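# Trirkent open day recordings

Recordings from the two-arm table at the Trirkent open day, 12th April. This folder holds the demonstration sessions only. The practice runs from December are in a separate folder and use an older gripper setup, so please don't mix the two.

## What's in it

- 3,844 episodes, split over 9 tasks
- 2 arms, both driven by an operator
- Joint positions, gripper opening and fixed-camera video for each episode
- A one-line task note per episode, typed in by the operator

Visitors from Plastdale picked the order of the tasks, so the counts per task are uneven. Pouch and pen handling got the most requests – block stacking got the fewest.
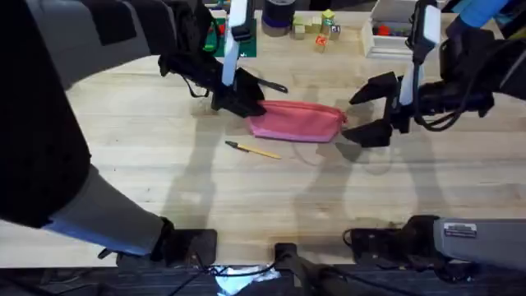 *Pouch task: left jaws on one end of the pink pouch, right jaws open at the other, yellow pen on the table.*

The objects are everyday things and were put down by hand before each episode. Start positions were not measured. Items toward the far side of the table may belong to other tasks and can be ignored.

## Known problems

- Strong shadows from the arms in many daytime episodes.
- Task 7 was renamed during the day. Both names appear in the notes.
- Failed attempts are kept and marked `fail`.

## Loading

Use the Sestora reader, or unpack the files by hand. The Varma export drops the gripper channel – we have not fixed this yet.

## Use

Free for teaching and research. Please credit the Trirkent open day.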